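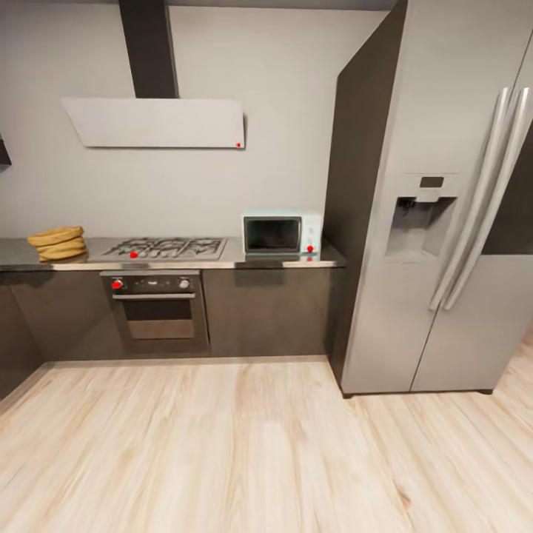 Altthorpe, 2019-11-07

Research > Household Automation > Section 5

Reading time: 4 min

5. Reporting rules for simulated kitchen tasks

Results from simulated kitchens are difficult to compare when each group sets its own terms for a completed task. The rules in this section were drafted by Daly and Figueiredo and apply to all trials logged under the Kavum protocol. A trial is one attempt, from the reset of the kitchen to the stop signal. A full submission consists of 3000 trials, and no trial may be removed after the run has started.

Marked points on appliances, such as the red dots on the range hood, cooktop, microwave and oven knob in Figure 5, must be listed in the task sheet. If a marker is shown to the policy as an input, the report must say so.
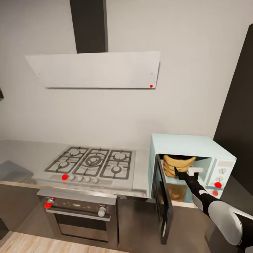 Contact with food is recorded separately from contact with the appliance. Touching an item does not count as placing it – the item must remain within the target space once the gripper has withdrawn. Door position at the stop signal is also recorded, and a door left open is scored as the task sheet directs.

Figure 5. Simulated kitchen with cooktop, oven and microwave.

Reviewers should receive the full log, including failed attempts. In the October review, Guthrie and Breathnach set aside 47 trials in which the two scorers disagreed. These remain in the published totals and are flagged in the data table. Groups that change the layout of the kitchen must submit it as a new task – results from the two layouts may not be pooled.

This site uses cookies. By continuing to browse, you accept our cookie policy.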